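Call for participants: the sofa cushion study
Stuva household testing, open until the end of July

We are looking for people who own a sofa, sit on it, and are tired of being told how to look after it.

Most of what gets printed about sofa care is passed along from one leaflet to the next. Turn your cushions every week. Plump them every evening. Swap left for right at the change of season. We have read a lot of these leaflets and written a couple ourselves, years ago, for a furniture store that paid by the page. When one of us went back to find out where the weekly turning came from, the trail ended at another leaflet.

So we would like to check. The study runs for 9 weeks in ordinary homes, with ordinary sofas and whoever normally uses them. We don't promise that it will settle anything. A cushion that has been turned on schedule may look just like one that has been left alone, and if that's how it comes out, that is what we'll print.

What you would be doing

You will be put in one of 3 groups. You don't get to choose, and please don't ask Doğukan to move you because your sister is in the other one.

Group A does nothing. You sit on the sofa as usual and straighten the cushions only when you would have done it anyway. This is the hardest group to fill and the one we need most. People who sign up for a cushion study tend to be people who already fuss with their cushions, and we've had trouble before with "do nothing" households who quietly did something.

Group B turns the seat cushions once a week. Lift each one out, flip it, put it back in the same place. If your cushions are shaped so they only go in one way up, tell us on the form and we'll put you in another group.

Group C presses and squares the cushions every evening but doesn't flip them. Hands flat on top of the seat cushion, push it toward the back, pull the cover straight at the corners, then do the next one. Back cushions get the same treatment. It takes a few minutes on a three-seater, longer if there's a dog involved.

All groups fill in a one-page sheet each week. It asks how the seat feels, how it looks, and whether anything out of the ordinary happened, such as guests, illness, a move, or a child's birthday party. There is a box for comments. We read the comments, including the rude ones.

About the sofas

We want fabric sofas with separate seat cushions. Leather is out for this round. So are futons, daybeds, and anything where the seat is fixed to the frame, however comfortable you say it is.

Loose covers are welcome, and we would like more of them than we got last time. A loose cover wrinkles at the seams whatever is going on inside the cushion, and we suspect a good many people turn their cushions to cure a wrinkle that belongs to the cover. That's a suspicion, and Vanderleia Vasconcelos, who is running the study, thinks it's wrong. She has agreed to have the disagreement mentioned in the write-up.

Piped edges are also useful to us. When the piping on the front of a seat cushion wanders off line, you can see it from across the room, so it gives you something plain to report. On a cushion with no piping we end up with answers like "sort of saggy," and there isn't much to be done with "sort of saggy."

The age of the sofa doesn't matter, but please be truthful about it. In the trial run we had several sofas described as nearly new that turned out to have come with the apartment.
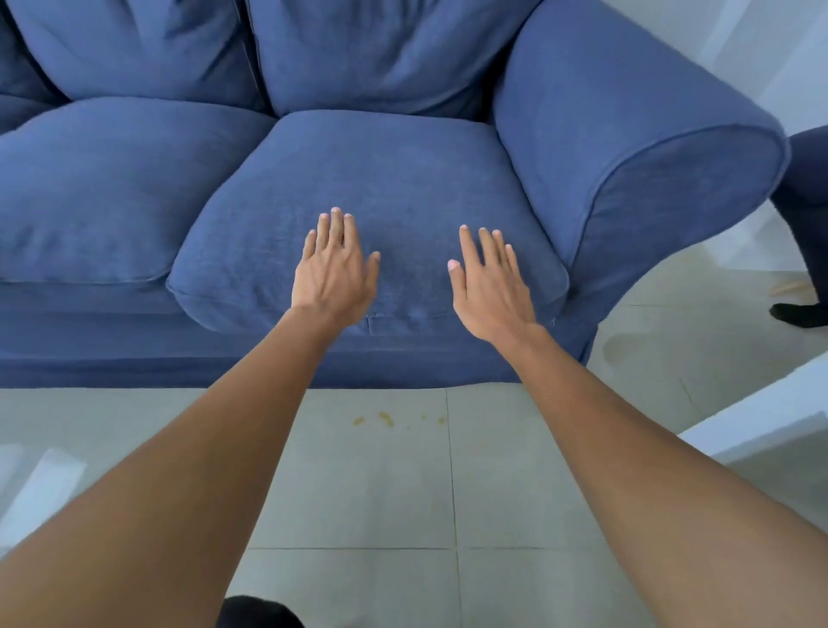

Who can take part

You can apply if all of the following are true.

You are 18 or over and live at the address where the sofa is.
The sofa is sat on most days. A sofa in a front room that only comes into use at Thanksgiving will not tell us anything.
You can get down to cushion level and press on a seat cushion with both hands without hurting yourself. If your back is bad, group A may still be open to you.
Everyone in the household agrees to it. One person squaring the cushions while another one throws them on the floor to build a fort is a household we will lose in the second week.
You don't work for a furniture maker, a furniture store, or a company selling foam, filling, covers, or fabric spray.

You don't need to be tidy. We would like some people who aren't.

Pets are fine. Smoking is fine. Eating on the sofa is fine and we assume you do it. Renters can take part as long as the sofa may be used normally under the lease.

What we will not ask you to buy

Nothing. You'll be approached online by people who say a cushion study calls for a special insert, a support board, or a spray. It doesn't, and if anyone uses our name to sell you one, we'd like to hear about it.

We were offered free cushion inserts by Pimentel for this study and said no. They were perfectly polite. But if half the households had new inserts, we would be testing the inserts, and the result would end up on a box somewhere. The study is paid for out of Stuva's own testing budget. Nobody who sells a sofa or any part of one sees the results before you do.

Please don't wash the covers during the 9 weeks unless you have to. If something gets spilled, wash them, write it down, and carry on. Don't start over and don't drop out on account of a spill.

What you get

Each household that finishes gets a $90 grocery card. Households that hand in fewer than 7 weekly sheets get half of that. We know this is not a lot. It is meant to cover your time with the sheet and the evening routine, and it's kept low on purpose – we've seen what people will write on a form when there's serious money waiting at the end.

You also get the full results, including whichever parts are dull. They will go out by mail or email before they go up on the site.

Things people asked last time

Will you come to my home?
Once, at the start, for half an hour. Vanderleia or Doğukan will measure the height of each seat cushion at the front and at the back, and mark the underside with a small cloth tag so we can tell left from right afterward. The tag comes off without leaving a mark on any fabric we have tried it on. We haven't tried it on every fabric, so if you have doubts, say so at the visit and we'll pin it to the zipper pull. There is a second visit at the end for the same measurements.

Do I have to turn the back cushions too?
Only if you are in group B and yours come off. If they are attached, leave them.

I have always sat on the right-hand side. Should I stop?
No. Please keep sitting where you sit. Nearly every sofa has a favorite seat, usually the one by the armrest, and the difference between that cushion and the others is a good part of what we are measuring. If you start spreading yourself around evenly out of politeness, we lose it.

Can I use my own method for plumping?
After the study, as much as you like. We had one applicant who drops his cushions from the top of the stairs and swears by it. He may be right, but he would need a group of his own.

What if I can't see any difference by the end?
Then write that. "No change" is a complete answer and you don't need to soften it. We get nervous about sheets that show steady improvement every single week.

Does it matter what the floor is like?
A little. On tile or bare boards a sofa may creep forward when you push the cushions back, so hold it steady with a knee if you are in group C. If it moves, push it back where it was. Don't put a rug under it halfway through.

Is there an app?
No. Somebody suggested one. The sheet is paper, or a file you can type in, and it has been tested by people who don't like forms.

What happens to my answers

Your name and address stay in our office and are deleted once the grocery cards have gone out. In the results you'll be a household number and a sofa. If we quote a comment, we take out anything that would let your neighbors guess. We don't need pictures of your living room, and if you send one anyway we'll only look at the cushions.

You can leave the study whenever you want. A line saying "I'm out" is enough. We might ask why, and you can ignore the question.

How to apply

Write to us with the heading "Sofa study 2916" and tell us:

what kind of sofa it is and how many seat cushions it has
whether the covers come off
how old it is, or your best guess, marked as a guess
how many people use it on a normal evening
what you currently do with the cushions, including nothing
the best time of day to reach you

Please don't tell us what you think the result will be. We would rather not know until the end, and there's a question for it on the last sheet.

Doğukan Akgül answers applications and will call you back, usually after 4 p.m. He will ask you a few of the same questions again. He isn't being forgetful, we like to see if the answers match.

By mail: Stuva Household Testing, Sofa Study, P.O. Box 972, Pitine. Letters are read the same way as emails and take their turn with the rest.

If you applied to the trial run and were turned down because you had a leather sofa, and you still have the leather sofa, the answer is the same this time.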